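Glass, Boards and a Tall Brown Box: the Orondale Studio Gallery
Posted 8/10/23

We finally have a room of our own! After two years of sharing tables in the Banomico building, our little art supply and drawing group has a proper studio on Orondale, and I have been wandering around it with a silly grin ever since we got the keys. The old space had one window, a sink that sulked all winter, and a corkboard so full of pinholes it was mostly air. The new one is bright and pale and full of smooth, shiny surfaces, and I love it.

This page is for the members who have moved away and keep asking what the place is like. There are plenty of finished drawings coming, I promise.
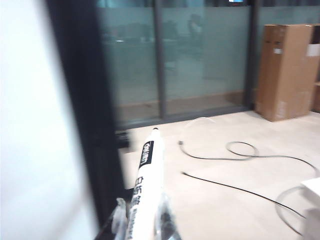 A white tube with a black label strip and Chinese characters down its side, crinkly clear wrapping still around it. The tall cardboard box is over by the glass.

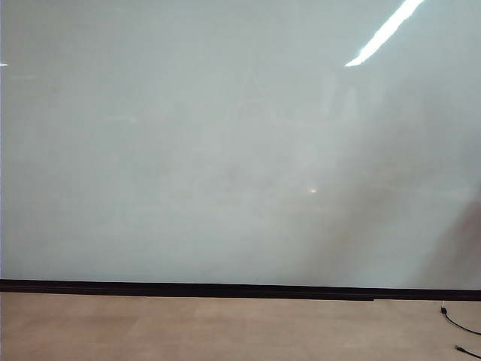

Pale gray-green and so glossy! I could look at that slash of light for ages.
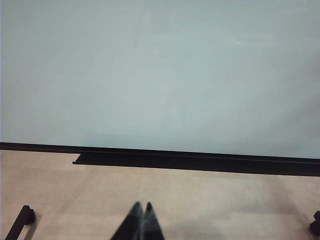

A long black rail and ledge under a big clean surface, with warm beige below.

What gets me every time I walk in is the color. It's somewhere between mint and gray, and it shifts through the day. Early on it's cool and almost blue, and then in the late afternoon it goes soft and a little dusty, like the inside of a shell. A few of us have already tried to mix it in gouache. My best attempt was mostly white with a touch of viridian and a dab of raw umber, and it still came out too green. If you get closer than I did, please bring your swatch along and we'll start a page of them.

The sound is different too. In the old room you could hear every chair leg from the hallway. We have 40 felt pads on order from Jendale for the new stools, so it ought to stay quiet once everyone is in and scribbling.

Next up is storage. The Dudás flat files are coming over from the old building, all 158 sheets of the heavy printmaking paper with them, and I'd like to get them against the back wall where they'll be out of the sun. After that it's lamps, and a drying rack, and then the argument over where the kettle goes, which I fully expect to last until February.

If you're in town, come and see it! The door sticks a bit, so give it a good shove. Bring slippers if you have them, and a pencil or two, and anything you've been working on that you'd like other people to look at. Visitors who haven't been members are very welcome as well.

More pictures when the flat files are in. I'm hoping to catch the room right at the end of the day next time, with everybody's work spread out and the lights just coming on.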